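Velvet pile, dust and the wrong vacuum attachment

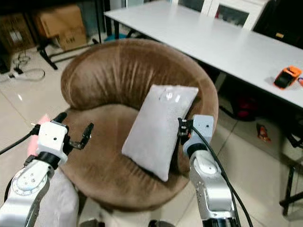 Brown velour tub chair with a grey cushion.

Pile fabrics have a direction. Run your hand over a piece of velour one way and it feels smooth and looks paler; run it the other way and it drags and looks darker. The fibres stand up from a backing and lean slightly, and the lean sets how much light comes back to your eye. Most of what people call "marks" on velvet furniture are patches where the lean has changed. They are not dirt and no cleaning product will shift them.

I have been keeping notes on this since last April, when I bought a secondhand sofa, covered in polyester velvet, and managed to make it look worse in one afternoon. The notes are below in the order I would have found useful.

Find the direction first. Use the back of your fingers on an area about the size of a plate. On seat cushions the pile usually runs from back to front, and on backrests from top to bottom, but re-covered pieces can be anything. Mine runs sideways on one arm, which I assume was done to save cloth.

Vacuuming. The turbo head is the wrong tool. A spinning bar pushes the pile several ways in one pass and leaves stripes. Use the small flat upholstery nozzle at low suction, or a soft round brush, and pull it with the pile in overlapping strokes. Two slow passes lift more grit than a lot of quick ones. My vacuum is an elderly Flernow with a slide on the handle for bleeding off suction, and I leave that fully open.

Do the seams separately with the crevice tool. On my sofa almost all of the grit was in the seam where the seat meets the back.

Crushed pile. Steam works, at a distance. I hold a garment steamer a hand's width off the surface, give it a few seconds, and brush against the pile and then with it while the fabric is still warm. Polyester takes this well. Cotton velvet is slower and needs to dry completely before anybody sits on it. Viscose velvet I would leave alone, as the fibres weaken when wet and the flattened patch can end up permanent. If the care label is missing, test under the seat or on the back panel near the floor.

An iron is no substitute. I tried it through a tea towel and the weave of the towel is still faintly visible on the left arm.

Spills. Blot, do not rub. White cotton cloth, pressed straight down and lifted straight up, moving to a dry part of the cloth each time. For anything water-based I follow with distilled water from a spray bottle, because our tap water leaves a ring. Washing-up liquid is fine at a few drops per 200 ml. Any more foams in the backing and takes several rinses to get out.

Labels. The number printed after a fabric's name is often a rub count, sometimes shortened to thousands. A figure of 40 on a swatch card normally means 40,000 rubs on the Martindale test, which measures how the cloth stands up to abrasion. It says nothing about how easily the pile crushes, and I have not found a retailer who publishes a figure for that. I wrote to Chareonsuk, who supplied the swatches I was comparing, and they sent a polite reply with the rub count in it again.

Brushes. I have tried three. A clothes brush with natural bristles is the best of them. The rubber pet hair type grips too hard and pulled a thread. The Dikora velvet brush is acceptable but the bristles are short and it does not reach into buttoning.

I will do chenille separately. It fails in a different way and the notes are longer.

14 Mar 2026

649 views | 3 comments | 2 shares

Abelardo Rivadeneyra
Agree on the steamer. I would add that you should run it into the sink for half a minute first. Mine spits when it starts and the drops left spots on a cotton velvet headboard.

Lertchai Thammasiri
Is there any way to tell viscose from polyester without a label? The seller of my chair has no idea.

Nadine
Did the pulled thread go back in? I have one on a footstool and I'm tempted to snip it.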